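Ticket: Product photos do not load on category pages (Hemine shop theme)
Status: waiting for customer
Opened by: Lærke Sveinbjörnsson, Fledden Kitchenware 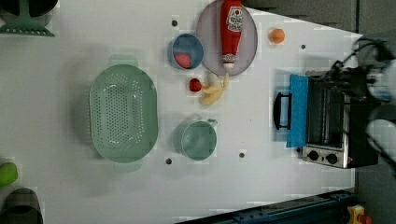 Since the August update our category pages show grey squares where the photos should be. Single product pages are fine. We have 3,000 products, so I cannot check them one by one. I tried Firefox and Chrome, and also my phone, with the same result.

Kári Hjaltested, support
Thank you for the report. Could you please empty the thumbnail cache (Settings, Media, Clear) and tell me if the squares remain?

Lærke Sveinbjörnsson
I cleared it 2 times. The first row came back, the other rows did not. In the log I find many lines with "resize failed, error 400".

Kári Hjaltested, support
This error means that the resize service refuses the file name. Do your names contain spaces or letters such as æ or ö?

Lærke Sveinbjörnsson
Yes, many of them. Before the update it was never a problem.

Kári Hjaltested, support
I have passed it to Duarte in development. Until he has a fix, please switch on "Use safe file names" and start the rebuild at night. It can need 4 hours.

Lærke Sveinbjörnsson
The rebuild is set for 23:00. I will write tomorrow with the new log.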